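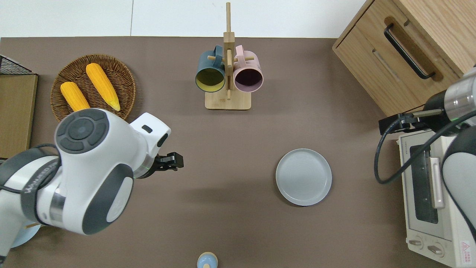
Credit analyst, Calwood office

Rundix lends to small manufacturers and would like to go on being repaid. We need a second pair of eyes on 54 loans, most of them dull, 2 of them keeping our CFO up at night.

You read balance sheets for pleasure, or can fake it until five. Experience of at least one downturn preferred. Crypto stories welcome at lunch only.

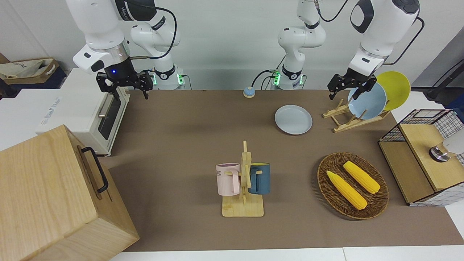
Two arms, a brown mat and a light blue plate in a rack.

Pay is fair, with 22 days off. Send a résumé and 200 words on a loan you'd have turned down.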